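Lollmont Headphones: two-arm gripper comparison set

What's in here

Recordings from a bench trial of two sets of gripper fingers on a pair of matching arms. We wanted to know which set copes better with something floppy, hinged and a bit slippery, and over-ear headphones turned out to be a brilliant test object. They fold, they twist, the cord gets everywhere, and a finger that does fine on a wooden block can make a real mess of a padded ear cup.

The set holds 1,030 episodes. Each one is a folder with the joint positions for both arms, the gripper commands and the camera video. A further 100 episodes are held back for checking, and they live in the folder called durkthorpe (named after the old bench, sorry, it stuck).

The task

Both arms start open. They take hold of the headphones, lift them clear of the table, turn them and set them down again. The operator picks the grip points, so you'll see plenty of variety – headband first, cup first, one arm waiting on the other.

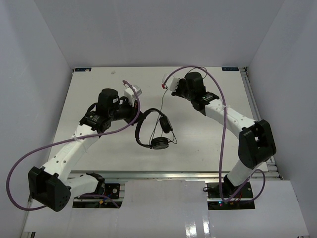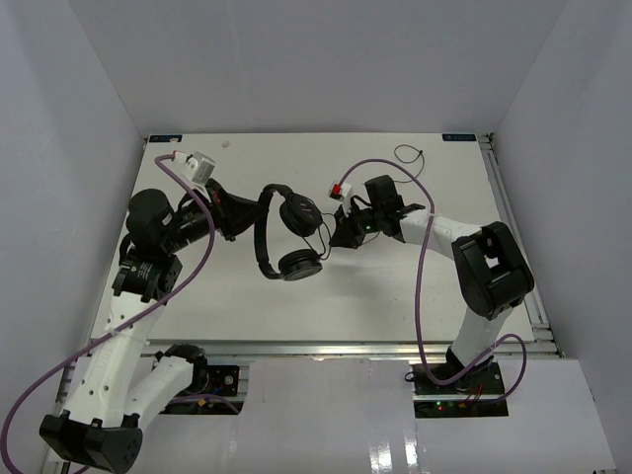 Finger sets

Woldegiorgis fingers: short and stiff, with a flat face. Lovely and repeatable on the headband. They tend to skate on the ear cups if the approach is off centre.

Villville fingers: a little longer, with a softer face. Much more forgiving on the cups, but they flex under load, so the final placement wanders. I came in expecting to dislike these and ended up a fan!

The field finger_set in each meta file tells you which pair was fitted. Both arms always wear the same set.

Known problems

Gripper width is logged as a command, not a measurement. If the fingers stall on the headband, the log still shows them closing.

The first 10 episodes were recorded before we fixed the clock offset between the left and right arm. Skip them if timing matters to you.

In 5 episodes the cord snags on a finger. They're tagged cord_snag and we kept them in, as they're some of the most interesting ones for recovery behaviour.

Loading

Run load_set.py with the path to the unpacked folder. Add --finger to filter by set. Angles are in radians, left arm first.

Questions and bug reports go to Marius Sârbu. A third finger set is on the printer now and should be added in May.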